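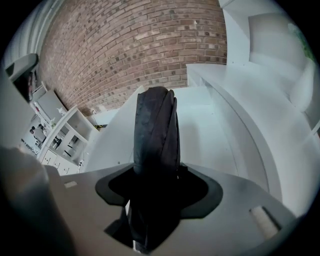 Figure 7. What looks like a length of dark fabric, rolled or furled, held upright.

4.2 Storage and folding habits

Respondents in the Odley survey were asked how they put away household textiles between uses. The question covered towels, table linen, spare curtains and outerwear, and it allowed more than one answer. Rolling was named most often by people in small apartments, while flat folding was more common in houses with a linen closet. Hanging was mostly limited to coats and curtains.

The reasons given were practical. People who rolled their textiles mentioned shelf depth and being able to pull out one item without disturbing the rest. People who folded mentioned habit, and many had learned the method from a parent. Few in either group said that creasing mattered to them, except for table linen. This differs from the earlier Cuvden interviews, where creasing came up early and often – though those interviews were held in November, when many households were getting table linen out for guests.

A rolled textile (Figure 7 shows what may be one) shows only its outer layer, and this affects how owners keep track of what they have. In the follow-up visits, 44 households were asked to list the contents of one shelf from memory and then check it. Lists were least complete where items were rolled and stored on end. Several people found things they had since replaced, in one case a curtain bought twice.

We also looked at how long items stayed in storage. The Pugh diary records, kept by seven of the visited households, suggest that rolled items at the back of a shelf were used less than folded items in the same place. The diaries are too few to support a firm claim, and the households were not chosen at random. Gudeta's coding notes raise a further problem: diary keepers used "rolled" for anything not laid flat, including items that had been bundled. Where the wording was unclear we left the entry out of the counts in this section and kept it in the full set of 2,000 entries used in Section 5.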